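Greston Open Day, Robotics Hall
Pre-opening safety and inspection checklist, with comments
Filled in by: Marina Kourkoulas
Date: September 17, 2023

Mark each line OK, FIX or N/A. Put a comment on anything marked FIX. Comments on OK lines are welcome if the next shift needs to know something.

1. ENTRANCE AND WALKWAYS

1.1 Main doors open fully and stay open: OK
1.2 Visitor route marked on floor: FIX
Comment: Tape lifting by the coat rack. Retaped at 8:15. Check again at lunch.
1.3 Fire exits clear, both ends: OK
Comment: Folding chairs were stacked in front of the rear exit when I came in. Moved to the store room. Please don't put them back there at closing.
1.4 Door count limit posted: OK
Comment: Limit is 400 for the building, 50 in the robotics hall at one time. The old sign said 400 for the hall. I took it down.

2. POWER AND CABLES

2.1 Extension leads tested and tagged: OK
2.2 No cable across a visitor path without a cover: FIX
Comment: Vasilakis stand runs a monitor lead across the side aisle. They have a cover in the van and will fit it before opening. Fitted, seen by me.
2.3 Power strips off the floor: OK
2.4 Chargers on a hard surface, nothing on top of them: OK

3. BORNODEX ARM CELL (automatic)

3.1 Fence panels locked: OK
3.2 Gate switch stops the arm when opened: OK
Comment: Tried with the arm at demo speed. Stopped each time.
3.3 Emergency stop, operator side: OK
3.4 Emergency stop, visitor side: FIX
Comment: Button works but sits behind the banner. Banner moved left. The operator should walk over and look at it before every demo.
3.5 Speed set to demo value and locked: OK
3.6 Cycle counter read before opening: 1,042
3.7 Operator present whenever the arm is powered: OK
Comment: Two names on the rota. The gap over lunch is not covered, so the arm is powered down and the key goes to the front desk.

4. OVGATE TABLE (hand-held grippers, sorting small items)

4.1 Jaws open and close freely, no sticking: OK
4.2 Rivets and joints tight, no sharp edges: OK
Comment: Run a finger down the outer arms. One had a burr last October.
4.3 Jaw pads firmly attached: OK
4.4 Small items kept away from children under three: FIX
Comment: The bead jewelry is the problem. Need a sign and an adult at the table at all times. Sign printed, still needs a stand.
4.5 Items checked for broken clips and snapped elastic: OK
Comment: Threw out one cracked barrette.
4.6 Tools wiped between groups: OK
Comment: Wipes are under the table. Half a pack left.

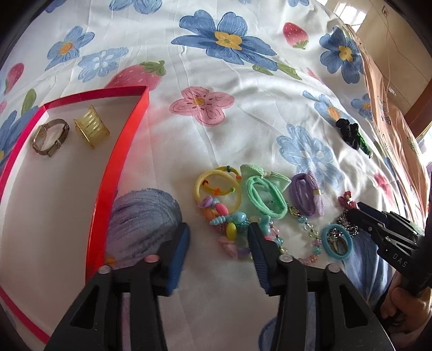 Can a child use the hand gripper without an adult holding it too?
From age eight, if the table host is standing there. Younger children use it with a parent's hand on the handle, and the host shows the grip first.

5. FIRST AID AND STAFF

5.1 First aid kit stocked: FIX
Comment: No small bandages. Bought a box, receipt in the folder.
5.2 First aider on site: OK
5.3 Hosts briefed on pinch points: OK
Comment: Done at 9:00. Two hosts came late and got the short version from me at the desk.
5.4 Radios charged: OK
Comment: Number 3 drops out near the loading door. Use the phone there.

6. RELEASE

6.1 All FIX items closed or controlled: OK
Comment: Open item is the stand for the sign in 4.4. Sign taped to the table front until we find one.
6.2 Hall released for visitors at: 9:45

Signed: M. Kourkoulas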